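4.2 Defection announcements and what they are taken to mean

The usual reading of party switching in the Zivar legislature is that members leave when they expect to lose office and stay when they expect to keep it. Delaunay's early work on the subject is the source most often cited for this, and it has been repeated so many times that few authors bother to check it against the record. We are less convinced. The claim rests on the date a member publicly announced a change of party, and the announcement is a poor guide to when the decision was made, who knew of it, or whether the government of the day cared.

Our corpus holds 778 news items that mention a switch, a threatened switch or a denied switch by a sitting member. Of these, 682 could be matched to an entry in the chamber's own register of party membership. The remainder could not, and we have left them out of the counts while keeping them for the close reading. Some name a member who never moved. Others report a resignation from a party branch that the party itself later said it had not received. A researcher who relied on the headlines alone would have treated every one of them as an event.

Fleury has argued that this sort of noise cancels out over a long enough period. We would like to see that shown. In the Merkumum cases, at least, the errors all lean the same way. Papers friendly to the prime minister's office reported departures early, sometimes before the member had spoken to anyone on the record, and papers friendly to the departing member's new party held the story until a rally or a press conference could be arranged. Those two habits push the apparent date of the switch apart by weeks. Averaging them gives a date on which nothing is known to have happened.

There is also the matter of ministers. Seven members in the corpus held a cabinet post when they changed party, and these seven cases carry most of the weight in the published argument about loyalty and reward. The standard account says that a minister who crosses the floor is dismissed as a signal to others. The record is much muddier. Three of the seven kept their posts until the next general reshuffle, two resigned before any decision was announced, and the remaining two were removed after delays that the government explained in different ways to different reporters. It is hard to see a signal in that. If backbenchers were meant to learn a lesson, they would have needed a good deal of help working out what it was. 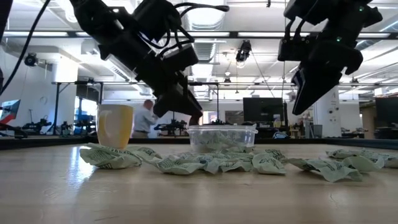
Figure 7. Tabletop with two black robot arms.

ULANO, July

The dateline used throughout this section is the one printed by the newspaper, and we have kept it because it tells the reader where the report was filed. That turns out to matter for the close reading. A story filed from Ulano, where the chamber sits, nearly always quotes the whip's office. A story filed from the member's own riding nearly always quotes the member. The same departure can look like an expulsion in the first and a matter of conscience in the second, and coders who were given only one version tended to accept it without much fuss.

We tested this in a modest way. Two coders read a set of 100 items with the dateline and the name of the newspaper removed, then read them again with both put back. They were asked each time to say whether the member had jumped or been pushed. Agreement between them was better with the dateline hidden, which does not flatter the full version of the text. We don't want to make too much of one exercise with two coders, both of whom had followed the coverage at the time and had views about it. Still, anyone who has published a table of voluntary and forced exits from this material ought to say how the coding was done. Most have not.

The Renaud affair shows how far the labels can drift. Renaud is a rural riding with a long record of returning the governing party, and its member was described in the press as having defected, as having been suspended, and as remaining a member in good standing, all within a single sitting. The party's disciplinary board had met but had not ruled. The prime minister's office said the question would be dealt with before cabinet sat. Cabinet sat, and the question was not mentioned in the statement released afterward. Delaunay codes the case as a defection followed by punishment. Fleury codes it as no change. Both cite the same press conference.

Our own view is that the case should be coded as unresolved and kept out of any model that needs a yes or a no. Reviewers of an earlier draft objected that this throws away information. It does, though we doubt the information was there to begin with. A member who is listed under one party, votes with another and attends the caucus of neither has not given us a clean observation, and picking one of the three on grounds of convenience will not produce one.

A harder objection is that our caution leaves little to say about why members move at all. We accept part of this. The matched items do support one plain finding, that switches bunch together in the sittings just before the budget vote, when the government most needs numbers. What they do not support is the further step, common in the literature, of treating that bunching as proof that members were bought. Budget season is also when whips count heads most closely and when reporters are most likely to be standing in the corridor asking. Some of the bunching may belong to the coverage. We have found no way to separate the two with newspaper material, and we are wary of papers that claim to have done so using a control for total column space, a measure that rises in budget season for all sorts of dull reasons.

Section 4.3 turns to the chamber's attendance rolls, which have faults of their own but were at least not written for an audience.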